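Site Office > Newsletter > August > Workroom notes

Workroom notes: loose items, benches and floor storage

Meirion Mathias has taken over the bench rota from Seren Owen, and this month's notes cover the changes that come with it. They apply to the white tables in the ground floor workroom at Mendesau and to the floor between the tables and the walls.

Keys and small metal items

Key rings are to be kept off the work surface. A small steel ring is hard to pick out once tools are laid down, and it will score a painted or laminated top if it is dragged under a base. Hooks numbered 1 to 40 are fitted inside the door of the key cabinet. Each ring needs a flat tag showing its hook number. Blank tags are held by Mabli Skyrme. Untagged rings go into the tin at the front desk at 5 p.m. and stay there until claimed.
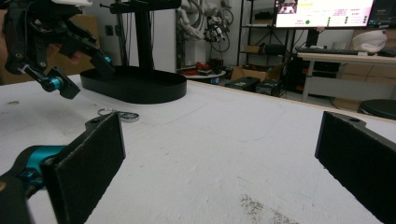

Marking and cleaning table tops

Layout lines may be drawn on a table top in soft pencil only. Remove them at the end of the job with a white eraser, then wipe with a damp cloth. Dark grit should be brushed off before wiping — a cloth pushes it across the surface and adds to the scuffing. Marks that remain after two passes should be reported to Meirion. Solvent is not to be used on any top.

Trays

A tray with a raised rim is the standard place for parts in use. Set it down flat, well clear of the table edge, and keep the whole of its base on the top. Trays do not go on stools or on the floor. One tray per job is the working limit, and a tray left overnight needs a slip with a name and an extension number. Alun Price is on 264 for replacements.

Stools go back under a desk or against the cabinets at the end of the day. Cardboard boxes that have been emptied are to be flattened and taken to the Howells cage by the loading door. Boxes still in use may stay on the shelving or the cabinet countertop, closed, with the contents written on the side facing out. Maximum stack height on the countertop is two. 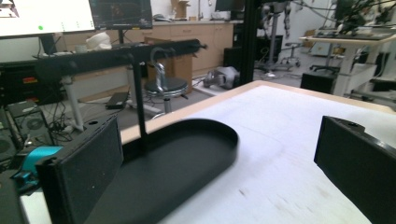
Can a box be left on the floor while a job is running?
One box per table is allowed, on the side away from the walkway, and it must be moved before the room is locked.

The next delivery from Skestgate is 100 tray slips and 4 bench brushes. The brushes will hang at the ends of the tables.

Recent items
Key cabinet: revised hook list
Mirnora shelving — load labels
Cup and kettle arrangements, ground floor
Bench rota, second half of August

Contact: Ivone Godoy, Site Office, Mendesau | © Mendesau Site Office | Back to top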